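Field Visit Report: Simulated Kitchen Work at Kistari

Submitted by Nazma Kumarasinghe
Course supervisor: Anselmo Zapata

1. Purpose

The group attended the August open day at Kistari to see how manipulation tasks are set up before any hardware is used. The part covered in this report is the sink demonstration, which ran for 30 minutes in the Murken room. There were 13 students present.

2. Setup

All work was shown in a simulator. The kitchen model has a double-basin sink in a white countertop, with food items and dishes that can be placed by script or by hand. The host called the layout "Tultasness" after the internal project name. A layout can be reloaded with the objects in new positions while the sink and the counter stay fixed. 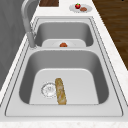

Figure 1. Sink model with a loaf next to the drain of the near basin.

Long objects are harder to grasp than round ones in this layout. A loaf lying lengthwise leaves limited room for the fingers near the basin walls, and the approach angle has to be chosen before the arm is lowered. The host keeps a list of approach angles for each object type. We were allowed to read it but not copy it.

3. Object placement

Placement was discussed next. The drain is modeled as separate geometry with a raised ring, so contact between the ring and a small object has to be computed along with contact against the floor.
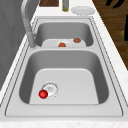

Contact settings were the main topic of questions. With friction set too low, a ball tends to drift on the basin floor and the grasp target moves with it. The host uses 9 preset friction values and changes only one setting between runs. Our own course simulator, Fitzgerald, has three presets, which limits any direct comparison.

4. Two-gripper work

The last part dealt with two grippers sharing the sink. Each is given its own side, and the planner checks the distance between them at every step.
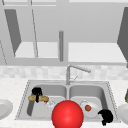

Figure 2. Black grippers over opposite sides of the sink, with the loaf at left.

5. Notes for our project

We plan to add a drain ring to the Fitzgerald sink and repeat our grasp tests with a long object. Run logs were not handed out, so this report gives no success rates. A request for the contact settings has been sent to Kistari.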